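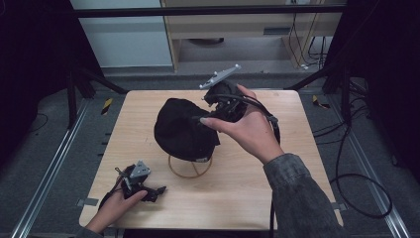 Photo: Leif Ljungberg / Halvorsen

Flollico Handwork Set, README

Hi, and thanks for downloading! I'm Arvid Berge. I packed orders at Halvorsen for years before I started looking after this data, so expect some shop talk in here (sorry, a packer's habit).

Halvorsen ships hats, cables and small household stuff, and we're bringing in a Kevitz arm for the packing line. It learns from people doing the job with hand-held grippers, one in each hand. The people doing it are us, the packers, which I think is pretty great. The set has 3046 recordings. Of those, 1004 are soft goods like beanies and the rest are a mix.

What changed for us

Mostly the rhythm of the day. Packers now rotate off the line to record, in blocks of 2 hours, and the pay is the same. Your wrists notice the grippers way before your back does! Leif wanted the blocks shorter and we're still arguing about it. Folks also asked right away whether they were training their replacement. The agreement we signed says no packing jobs go away during the trial, and after that it gets renegotiated. I'd like something firmer, and I've said so in every meeting.

The other thing is that people started talking about how they work. I'd never once thought about how I pick up a knit hat until I had to do it with two stiff fingers instead of ten soft ones.

The close-up view comes from the gripper itself, so you get the fingers, the tabletop and whatever happens to be nearby. Plenty of moments have nothing between the pads. Please leave those in, they're part of the job too.

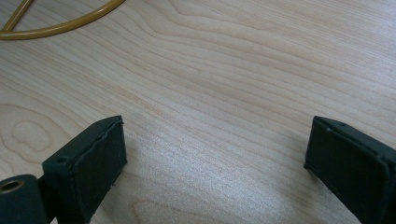 Files and known problems

Everything is sorted by task, then by session. The folder called hedis holds our 3 oldest sessions, and the labels in there are messy (my fault, I was making up the names as I went). Leif is redoing them. Sunday sessions have no notes file.

Packers are listed by number only, so please don't try to work out who's who. If you spot a bad label, write to me or Leif and include the session name.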